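From: Nilton Grajales
To: chores list
Date: May 6, 2026
Subject: Re: Closet work, are we done with it?

A message from March has been sitting in my drafts folder and I would like to answer it properly. The relevant part:

> I read the Onport summary and I don't see what is left to do. Hanging up a
> garment is pick and place with a soft payload. The hanger is rigid, the hook
> is rigid, and the hook is bolted to a wall. If the arm can put a mug on a
> peg, it can put a hanger on a hook. The hard part of laundry is folding, and
> I would rather see the hours go there. Grimano already hangs shirts on a
> rail in their demo and it looks fine to me. Can somebody who has run this
> tell me what I am missing?
>
> Also, is anyone keeping failure categories, or only pass/fail?

To the last question first: yes, I keep categories, and the numbers below come from them. They cover one closet, one arm and one operator (me), so please don't carry them over to your own setup.

**Task**

There are three variants, and people on this list tend to mix them up.

1. *Transfer.* The garment is already on its hanger. Take it off one hook, put it on another hook.
2. *Retrieve.* The garment is on its hanger on a hook. Bring it out and lay it on the bed.
3. *Dress and hang.* The garment is off the hanger. Put it on the hanger, then put the hanger on a hook.

The Onport summary covers variant 1 only. The Grimano demo, as far as I can tell from watching it, is also variant 1, onto a straight rail at chest height with nothing else on it. Variant 3 is what a person means by "hang up the laundry," and I have very little to report on it.

**Results, transfer and retrieve**

I logged 893 attempts over the two variants. I won't give a single success rate, as the rate depends almost entirely on how the garment was hanging at the start, and I was changing that on purpose.

The categories, from most frequent to least:

- Hook lip contact. The hanger is lifted, but not high enough to clear the end of the wall hook, and the pull turns into a sideways load on the hook.
- Rotation in grasp. The hanger is held by its wire and the garment swings it around the grasp axis on the way out.
- Sleeve contact. A sleeve drags on a side wall or the door and either stays behind or pulls the shoulder off the hanger.
- Wrong layer. The fingers close on two hangers, or on the hanger and the collar together.
- Vision dropout. The estimate of the hanger hook is lost on the approach, mostly when the wrist gets between the head view and the target.

Hook lip contact is the one the mug comparison hides. A mug on a peg comes off along the peg. A hanger on a wall hook has to go up first, then out, and the amount of "up" depends on the shape of that particular hook. A rail is forgiving here, a hook with a cap on it much less so. In my closet the clearance between too low and hitting whatever is overhead is 31 mm. A person finds that by feel and never thinks about it. The arm needs either a decent model of the hook or a force threshold that stops it before the screws come out of the drywall. I use the threshold and I have still repaired the wall once.

Rotation in grasp is a property of the garment as much as of the gripper. A light t-shirt barely moves the hanger. A jacket with heavy sleeves moves it a lot, and it moves late, after the hook has cleared and the arm has started to accelerate. Slowing down fixes it. At the speed where I stop seeing it, one retrieve takes 30 seconds, and I can empty that closet by hand in less time than the arm needs for its second item.

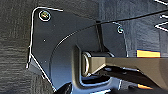
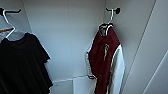 Hardware first, then a t-shirt and a varsity-style jacket on their hooks.

Oakley replied off list when I sent a draft of this, and agreed to have the substance repeated. The objection was that I am measuring my own grasp choice. Grasping at the wire hook is the worst place on the hanger for resisting rotation, and a grasp on the shoulder bar through the cloth would take away most of that category. Oakley also thought the lift problem was a solved one for anybody willing to servo on wrist force from the first contact, instead of running a planned lift with a threshold behind it, and asked why I would report a planner's failures as if they belonged to the task.

The second point I accept. The planned lift was what I had working in March and I never went back to replace it. Anyone starting now should servo.

On the first I only half agree. I did try the shoulder bar. With a t-shirt it works, and rotation goes away as described. With a thick collar or a lined jacket, the fingers can't tell cloth from cloth plus hanger, and the wrong-layer category grows to fill the space. What you want is a grasp at the neck of the hanger, just under the curve, with the finger pads wide enough to take some torque. Didier pads are 7 mm wider than the ones I was using and I saw less rotation with them. I did not run enough trials to put a figure on it.

**Dress and hang**

I stopped early on this one. Getting one shoulder of the hanger in through the neck opening of a t-shirt is feasible if the shirt is presented flat and the collar is already found. The second shoulder is where it goes wrong. The cloth is under some tension from the first shoulder by then, the opening has changed shape, and the collar edge you localized before the first insertion isn't where you left it. With two arms you can hold the opening. With one arm you need a fixture, and once you have a fixture you have built a machine for hanging t-shirts, which exists already and doesn't need a manipulator.

Open-front garments should be easier in principle, as the hanger doesn't pass through a closed neck. In practice the front panels fall over the hanger and hide it.

**Folding versus hanging**

The March message would put the hours into folding. I would argue for the reverse, at least for a home. Folding happens on a flat surface with the camera overhead and nothing near the arm. It is a hard cloth problem in an easy workspace. Hanging is an easier cloth problem in a bad workspace: walls on three sides, a door that may not be fully open, pale surfaces with few features to track, and dark cloth that gives the depth sensor very little back. Most chores in a house look more like the second case. Work on reaching into confined space with something limp in the gripper carries over to cabinets, washers and coat racks. I am less sure what folding carries over to.

**Can it be used yet**

For retrieve, with known hooks, one garment per hook and someone within reach of the stop button: yes, slowly. I would leave it running while I was in the room.

For transfer between unknown hooks: no.

For dress and hang with a single arm: no, and I would not plan on it this year.

For a shop floor the answer may be different. If you control the hangers and the rail, lip contact stops being an issue, and sleeve contact is a matter of spacing. The remaining problem there is wrong layer on a packed rail, where I have no data at all. If someone has run this on a retail or dry-cleaning rail I would like to see the failure split, even a rough one.

**Things I would do differently**

- Log wrist force from the first trial. I added it partway through, so the early lip-contact failures are labeled from video only and some of them may be sleeve contact.
- Fix the start pose of the hanger, then vary it as a separate condition. I let it drift.
- Record which way the hanger hook faces. It matters for the lift and I have it for only part of the set.
- Keep the cable out of the door gap. I lost a session to a connector that had worked itself partway out, and spent most of it looking at the controller.

The category definitions are in a plain text file, which I can send to anyone who asks. The video I would prefer not to post, it is somebody's bedroom closet. If you want to relabel the early failures, write to me directly and we can work out a way to share the clips.

One question back to the list. Has anyone measured the load at which a typical screw-in wall hook starts to loosen under a sideways pull? I set my threshold by guessing low and moving up, and I would like a better basis for it before I try this in a different house.

Nilton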